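Wrist camera drops out and fingers lose zero after moving the arm

Asked by Špela Mladenović, 2020-11-24

We moved our arm from the bench to a room with ordinary furniture, and since then the wrist camera freezes when the arm reaches low. The gripper also reports 2 mm open when the fingers are fully closed. Firmware is unchanged since April. I reseated the plug at the wrist, no difference.

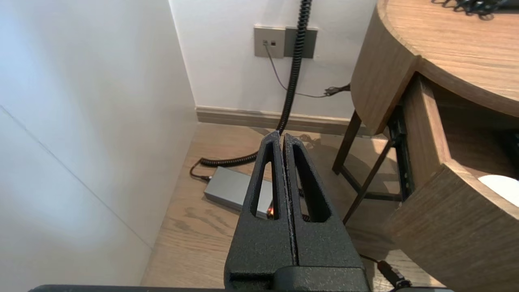
The freeze comes most often with joint 5 past 56 degrees. Do I rezero first or sort out the camera first?

Answer 1 (accepted)
Lumturie Grgić

Camera first. Power down, undo the cable clip nearest the wrist, and give the lead more slack before the last joint. Then run the arm through its low poses by hand and watch the feed. For the zero, wipe the finger faces, close them on nothing at low force, and save that as zero.
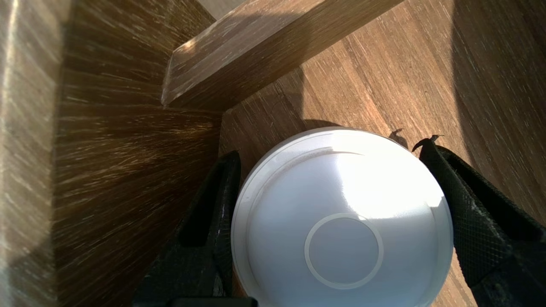 Check it afterward on something round and smooth. If one finger touches well before the other, loosen both finger screws, close, and retighten.

Answer 2
Maddocks

Had the same thing, swapped the cable. Fine now. Didn't touch the zero.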